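To: Residence Furnishings list
From: Tươi Ung, Household Standards, Westier Residences
Subject: Re: Soft toys on beds at room turnover

Dear colleagues,

Thank you to the Lesa house for raising the matter below. The original message is quoted for those who joined the list after it was sent.

> The December checklist asks staff to clear "all loose items" from
> the bed before the linen is changed. In the family rooms this now
> includes the plush fruit sets from Rurnura. Should the toys go to
> the closet shelf, or may they stay on the bed in a container? Our
> staff have been doing both. We would also like to know whether the
> white baskets are approved for this use.
> Housekeeping Desk, Lesa

The white perforated baskets are approved. They may stand on the made bed while the toys are being gathered, and are to be moved to the closet shelf before the room is released. The guidance applies to all 84 family rooms, including the 18 at Dương.

Houses are asked to use one basket per bed and to keep pillows outside it. The durian is the bulkiest item in the set and should be laid flat on the basket floor. The banana and the orange-colored fruit may then be placed beside it. Toys should not be pressed down to make room for spare linen.

For reference, the basket on a bed with gray linen: 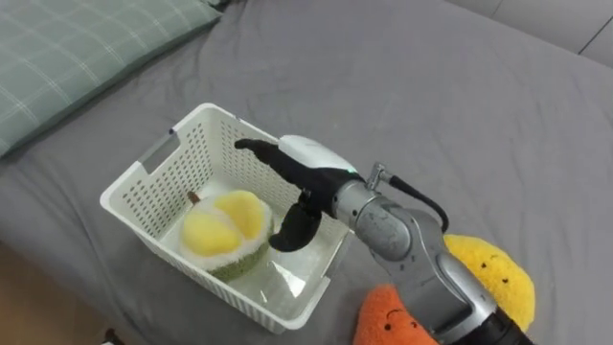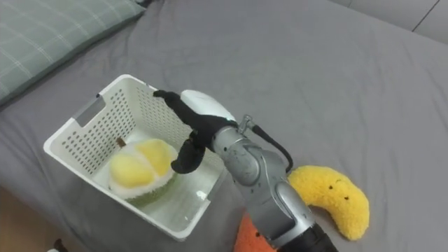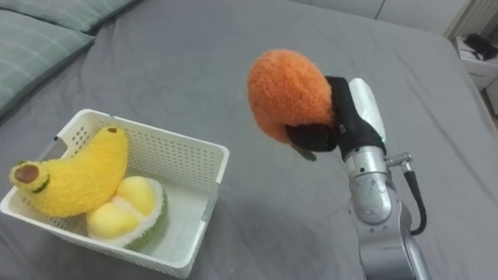

Points for the revised checklist

1. Remove clear film and other packaging from the basket before it goes to the shelf. Film is a particular concern in rooms assigned to families with small children.

2. Smooth the sheet again after the basket has been lifted. The gray sheets show creases readily, and inspectors have been instructed to look for them.

3. Check the stems on the fruit. Any toy with a loose stem or an open seam is to be withdrawn and reported to the house desk.

4. Wipe the inside of the basket at each turnover. Baskets with cracked rims should be returned to the central store for replacement.

Item 7 of the current checklist will be reworded accordingly. Houses wishing to comment on the wording are requested to reply to this list by 5 p.m. on the last working day of the month. Requests for additional baskets should be sent to the central store and should state the number of rooms concerned.

Respectfully,

Tươi Ung
Household Standards
Westier Residences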